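Reuse of Cardboard Boxes in a Student Residence
Project report, Introduction to Environmental Studies
Supervisor: Keith McAlister

1. Introduction

In our residence in Sandmont many students receive parcels every week, and the boxes are usually thrown away on the same day. In my first month I saw the paper container full before it was emptied. I wanted to know if the boxes could have a second use inside the building, and what stops students from using them again. The project was carried out in July.
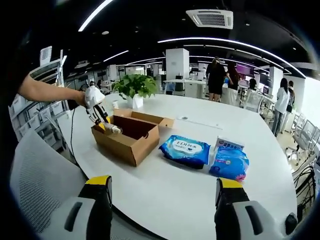
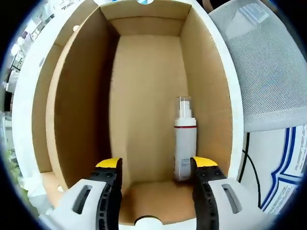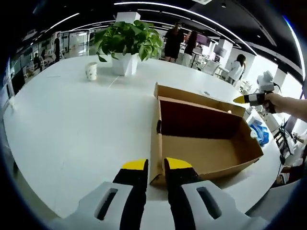
Open cardboard boxes on a white table (first and third picture) and the inside of a box with a pump bottle (second picture).

2. Background

Corrugated cardboard is made of a wavy paper layer which is glued between two flat layers. The wavy layer gives the strength, and for this reason a box that was wet or crushed one time does not carry the same weight again. When cardboard is recycled, the fibers become shorter, and new fibers must be added after several rounds. Using the same box again needs no water and no factory, so it should come before recycling when the box is still good.

I also looked for similar projects. The residence in Clullidthorpe has a shelf called Linum, where people leave boxes, bubble wrap and paper bags. I wrote to the students who started it and they answered me very kindly. They told me that the shelf worked well for the first weeks, then it was filled with broken boxes, and after this they put a rule that everything must be folded flat. I took this rule for my own project.

3. Method

The project had two parts, a short questionnaire and an exchange corner.

The questionnaire was put under the doors and also sent by e-mail. It asked what students do with a box after opening the parcel, if they keep some boxes for moving out, and what size they need most. I received 610 answers from the three buildings. I did not ask for names or room numbers.

The exchange corner was a place next to the mail room on the ground floor. I named it Tô and made a sign with this name in large letters. Students could leave a folded box or take one without asking. Each evening at 6 I wrote in a notebook how many boxes were left and how many were taken. I also removed boxes with food stains or with a soft bottom.

At first I wanted to give a sticker with the size to each box. It took too much time and the stickers fell off, so I stopped it after the first week and made 3 piles instead: small, medium and large.

4. Results

In the questionnaire almost 500 students answered that they put the box in the paper container on the same day or the next day. The most common reason was that there is no space in the room. The second reason was that they did not think about it. A smaller group keeps one or two boxes under the bed for the end of the year.

The corner was used more than I expected, but not equally. Medium boxes were taken very fast, often before my evening visit. Small boxes stayed for a long time. Large boxes were left seldom, and all of them were gone in the last week of the month, when many students moved out.

From short talks near the mail room I learned that the boxes were used for moving, for sending clothes home, and for storing bathroom things and kitchen things on shelves. One student cut a box into drawer dividers and showed me the result.

5. Problems

My counting has a weakness. If a box was left and taken between two visits, I did not see it, so the real numbers are probably higher than in my notebook. Also, July is a special month because of moving out. The result in October can be very different.

Some boxes still had the address label on them. Two students complained about this, and I agree with them. I put a marker pen on a string near the sign, but it disappeared, and the second one also disappeared.

The rule about folding was mostly followed. The tape on the bottom was a difficulty, as many students have no knife and they tear the box when they open it by hand.

6. Suggestions for the next group

The corner should stay near the mail room. A second place in the laundry room was proposed in the questionnaire, but the air there is humid and the cardboard would become soft. Small boxes could be limited to one pile with a fixed height. A simple tape cutter, fixed to the wall, would help more than a longer text of rules.

The notebook and the sign are in the mail room cabinet, second shelf.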